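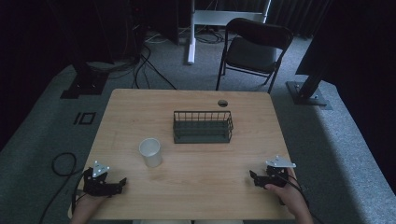 Vikgate household chores set, README

Last touched September 5, 2026 by Kiều Hứa. Notes in a hurry, will tidy when the next batch is in. Ask Chiến Mai about anything to do with the trackers or the sync, ask me about labels.

What it is

Tabletop chores recorded by people with hand-held grippers, two hands at once, plus a head view. 2,223 episodes in total. 2,000 for training, the rest held back for testing. Small objects, ordinary objects, nothing fancy. Cup into basket, cup out of basket, basket shifted along the table, cup stood back up after it's been tipped over.

Made to answer one question — can a policy trained on this clear a table on its own yet? Short answer: sometimes. Longer answer under Results.

Layout

episodes/ one folder per take
episodes/*/head.mp4 head view
episodes/*/left.csv left gripper pose and jaw opening
episodes/*/right.csv same for the right
episodes/*/note.txt free text, often blank
splits/train.txt
splits/test.txt
labels.csv

Times are in seconds from the start of the take. Poses are in the table's own axes, origin at the near left corner. Earlier copies had the origin at the far corner. If your cup is floating off the back of the table you have an old copy, pull again.

Labels

Four values in labels.csv:

done — object ended up where the instruction said
part — got some of the way, e.g. cup in basket but basket knocked sideways
drop — let go too early
junk — tracking lost, wrong object, phone rang

Labelled by one person per take, second person on the test split only. Disagreements settled by Chiến, mostly over what counts as part. The line between part and done is fuzzy for the basket moves and I wouldn't lean on it.

The instruction text is one line per take, plain English. "Put the cup in the basket." "Bring the basket closer." Some have typos, we left them, people make typos.

Results so far

Baseline is the Ullo policy, small version, trained on the train split only, then run on a fixed two-armed setup with the same jaws. 60 live runs, cup into basket, starting places picked beforehand and written down.

Cup upright, basket within reach: usually gets there. Slow. A person does it without thinking and the arms take long enough that you go and put the kettle on.

Cup on its side: poor. Jaws close on the rim, squash it, lift, lose it. Paper cups are much worse than mugs here. Grip force isn't recorded in this set so the policy has no way to learn it from us, that's on the list.

Basket moves: wire sides give the jaws something to hold, so picking it up is not the hard bit. Keeping two hands level is. One side goes up first and whatever is inside slides.

Anything where both hands need to wait for each other: mostly no.

We also tried the Quách policy but only with the left arm working, so no numbers for it. Please don't quote that one.

So, can machines do chores? This chore, on this table, with somebody stood by to reset it, kind of. I would not leave it alone with the washing up. Fumness asked whether the set is enough for packing work on their shop floor and we said no. Different objects, different speed, and nobody there wants to wait for a retry.

Known problems

Tracking drops out when one marker plate gets behind the other. Happens a lot when the hands cross. Gaps are left as empty rows, not filled in. Don't interpolate across the long ones, you get a hand that glides through the table.

691 takes have the left and right clocks slightly apart. They're flagged in labels.csv under clock_off. Chiến has a script that fixes most of them, tools/realign.py, read the top of it first.

Left hand is under-used. Nearly everyone recording was right-handed and it shows. Policies trained on this reach with the right even when the cup is sitting next to the left gripper.

One table, one room. Light changes a bit between takes but don't expect it to carry over to your kitchen. We tried it in a kitchen in January. It went for the tap.

Jaw opening on the right gripper is noisy near fully shut. Treat very small values as zero.

Using it

Research use, fine. Shop-floor use, talk to us first. If you retrain on it please say which split file you used, we keep getting results we can't match becuase somebody has mixed in test takes.

Faces aren't in the head view, hands are. People who recorded agreed to that in writing. If anyone asks for their takes to come out we remove them and bump the version, so check you're on the latest before you publish.

To do

- grip force
- more left-handed people
- second table, differnt height
- takes with more than one cup
- rewrite the part / done rule
- proper changelog, this file isn't one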